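Thread. I keep getting sent the same claim about food labels, so I spent part of the winter reading up on it. The claim: the "best by" date on a package tells you when the food goes bad. I doubt it, and I want to lay out why.

1/ First, what the date is. In the US, apart from infant formula, there is no general federal rule that a food has to carry one. The company picks the date. It's their guess about when the thing stops tasting the way they want it to taste.

2/ A guess about taste made by the people who'd like to sell you another one. I'm not saying they lie. I'm saying look at who holds the pen.

3/ What set me off was an app called Brullell. You scan your groceries in and it pings you when something "expires." A cousin put me on to it in February. Two days later it told me to throw out salt.

4/ Salt. It also had opinions about my vinegar and a jar of honey.

5/ So I wrote to them and asked where the dates came from. The answer was that they use "a blend of manufacturer guidance and our own freshness model." I asked what the model was tested on. No reply yet. I asked again. Still no reply.

6/ Their front page says users "save up to $700 a year." Up to. My savings of zero dollars are also up to $700 a year. I'd love to see the people at the top end of that and what they were buying before.

7/ Somebody will say I'm being picky and that an app that gets people to look in the fridge is a good thing. Maybe. But if it gets them to look in the fridge and bin a perfectly good jar of mustard, I'd like that counted too.

8/ OK, condiments, because that's where the mail comes from. The question I get more than any other is whether ketchup goes in the fridge.

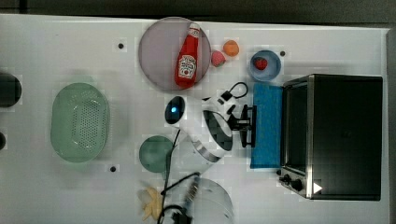
Ketchup, the cause of most of my mail.

9/ Tomato, vinegar, sugar, salt. It's acidic, and that slows down most of what would spoil it. Diners leave it out all day. The makers mostly tell you to refrigerate after opening, and they say it's for quality. Read that word again. Quality.

10/ Do I keep mine in the fridge? Yes. I go through it slowly and it darkens and gets a flat taste if it sits out for weeks. That's a preference and I'm not going to dress it up as safety.

11/ Mayo is a different conversation. So is anything with fresh garlic in oil, which I do take seriously, and so should you. Homemade garlic oil at room temperature can carry botulism and it won't smell of anything. Please don't read this thread as "dates are fake, eat whatever."

12/ Same goes for deli meat, soft cheese, smoked fish and the like. Listeria grows in the cold. Anyone pregnant, older or with a weak immune system should stick to the use-by on those and not take tips from a guy with a thread.

13/ Now the smell test, which the other camp loves. "Just trust your nose, our grandparents did." Our grandparents also got sick a fair amount and called it a stomach bug. Your nose is good at spoilage. It's bad at the germs that really hurt you. Those are two separate problems and people on both sides keep mixing them up.

14/ Which brings me to the stickers. A company called Hemolach sells a color-changing dot you put on leftovers. Green is fine, brown is toss. A pack of 38 costs more than most of the leftovers I'd put them on.

15/ I bought a pack anyway. I put one on a tub of rice and one on an empty tub, same shelf, same lids. Both went brown on the same evening. Two tubs in one kitchen isn't a study and I won't pretend it is. But I'd want an explanation from anyone selling these as a way to tell what's going on inside the tub.

16/ The instructions, in pretty small type, say the dot responds to "time and temperature." Fine. So it's a timer. I own a pen and some masking tape.

17/ Tiburcio Camacho replied the last time I posted on this to say he ran a restaurant kitchen in Ponce for 19 years and masking tape with a date on it was the entire system. Name of the thing, day it was made, initials. He also said half the battle was getting people to put the old tub in front of the new one. I believe him more than I believe the dot.

18/ Another one that gets passed around: a "Skirkasthorpe study" that supposedly found most people can't tell milk at its date from milk a week past it. I've seen it quoted in three newsletters. I went looking. What I found was a write-up of a tasting at a village show, around 100 people, no word on how the milk was stored or whether the cups were labeled.

19/ And I LIKE that result. It agrees with me. That's why I went and checked it – the ones that agree with you are the ones you let through the door.

20/ What I do at home, for whoever's going to ask. Tape and pen on leftovers, gone after four days or into the freezer. Fridge thermometer on the middle shelf, 40 or under. Dates on dry goods and cans mostly ignored, unless the can is bulging, leaking or badly dented, and then it goes.

21/ Eggs keep for weeks in the fridge. Bread gets frozen in slices. Hard cheese with a spot of mold gets a good inch cut off around it. Soft cheese with mold it's not supposed to have gets tossed, sorry.

22/ If anyone from Brullell is reading, my two emails are still sitting there. Happy to post your test data in full if you send it. And please take another look at the salt.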